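Parts harvest: what to save from an old Dell before it goes to recycling

The refurbishing bench at Nultness has been taking in retired office desktops again, and several readers have asked which parts are worth keeping. Most of the cases go to the metal recycler in April, so anything you want to pull should come out before then. Memory is the place to start. It is quick to remove and easy to store, and it still sells.
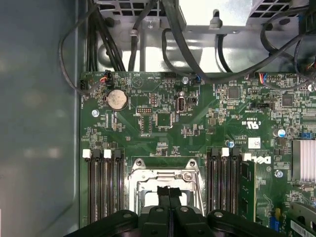
2 min read

A workstation board like this Dell has a bank of four memory slots on each side of the processor socket, so check both. It is easy to miss a single module at the end of a row. Open the latches, lift the module straight up and put it in an anti-static sleeve. The sleeves are in the drawer marked Flenberg — please don't use sandwich bags.

Processors get their own tray. Close the socket bracket and lower the lever when you are done, even if the board is headed for scrap. Some boards get a second look, and bent contacts in the socket rule them out. Coin cells come out of every board and go in the battery tub, flat side down, with tape over the face.
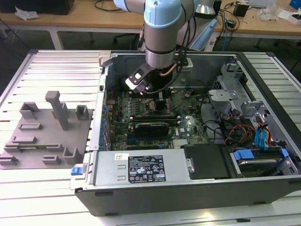

By Lenuța Munteanu, Workshop Notes

Lay the tower on its side with the panel off before you reach for anything larger. Graphics cards come out after the memory. Release the blue clips along the case wall first, then the catch at the slot, and don't pull on the fan cover.

Hard drives in these cases sit in a bay with blue plastic tabs at the ends. Unplug the power and data cables, squeeze the tabs and slide the drive out. Keep the tabs with it. Every drive goes to Ostermann for wiping, and no drive leaves the building before it has a wipe slip.

Power supplies are tested and shelved by wattage. Leave the regulatory label and any barcode sticker in place, as the intake list uses them. Loose data cables go in the bin under the bench — 20 to a bundle, please, with a twist tie.

The Zekident intake sheet has a new column for drive carriers. Write "none" if there aren't any. Sheets through number 53 have been entered, and the rest are in the blue folder by the door.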